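Gandar Hall residents board > Housing and Dining > Meal swipe rollover, are we really voting on this?

mothball_jen
So the hall council wants us to vote on whether unused meal swipes should roll over to spring or get turned into Curkum dollars at a worse rate. Did anybody read the whole proposal? I got to page 2 and my eyes glazed over. I have over 40 swipes left and I'm a little panicky, because last year I lost a bunch in December and my mom still brings it up.

Flynn Bright
I read it! Rollover means you keep them through February and then they vanish. The dollars option means they're good at Curkum and the coffee cart until move-out, but you lose some value on each one. I'm voting dollars. I never make it to the dining hall before it closes anyway (lab until 7:30 most nights) and Curkum is open late.

tuba_parking
Hard disagree with Flynn. Rollover is the better deal for anyone who eats actual meals. A swipe gets you a full plate and seconds. The same swipe as dollars gets you a muffin and half a smoothie. I did this math last spring and was mad for a week.

Flynn Bright
Sure, if you can get there while the doors are open. A full plate I never eat is worth zero to me.

mothball_jen
Okay but can't they let each person pick? Why does the whole hall have to go one way?

tuba_parking
I asked that at the council meeting. They said the card system, the Govimora thing, only takes one setting per building. Which sounds fake to me but I don't work there.

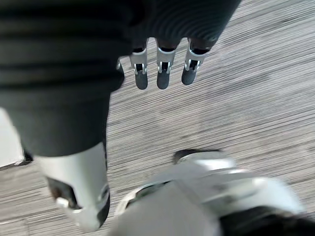
ciobanu_stairs_4ever
It isn't fake, I worked the card desk in Ciobanu last year and we had the same problem. One setting for the building, and if you wanted to change it you had to wait for the break. What we did was ask for a donation box, so people with too many swipes could hand them to people who ran out. Took forever to get approved – but people used it.

mothball_jen
Ooh I would totally do that. Is that something we can add to the ballot or is it too late?

Flynn Bright
You need 100 signatures from people who live here. There's a sheet at the front desk for ballot stuff, or there was this morning at least.

tuba_parking
I'll sign for the donation box. I'm still voting rollover though and I'm going to be annoying about it on my floor.

Flynn Bright
You're already annoying about it on your floor. I live on your floor.

latelunch22
Can I say something unpopular? I think the council picked this fight so we'd stop asking why the plan costs what it costs. We've had 2 price bumps since I moved in, and both times the answer was "take it up with dining." I'd give up every leftover swipe I have for one straight answer on that.

tuba_parking
Fair, but the council can't set prices. They can barely get the dryers fixed.

latelunch22
They can send a letter! They can show up at the dining meeting and ask. That's the job.

mothball_jen
Putting the donation box sheet out tonight after dinner, I'll be in the lounge until 9 or so. Bring a pen, the desk one is dead.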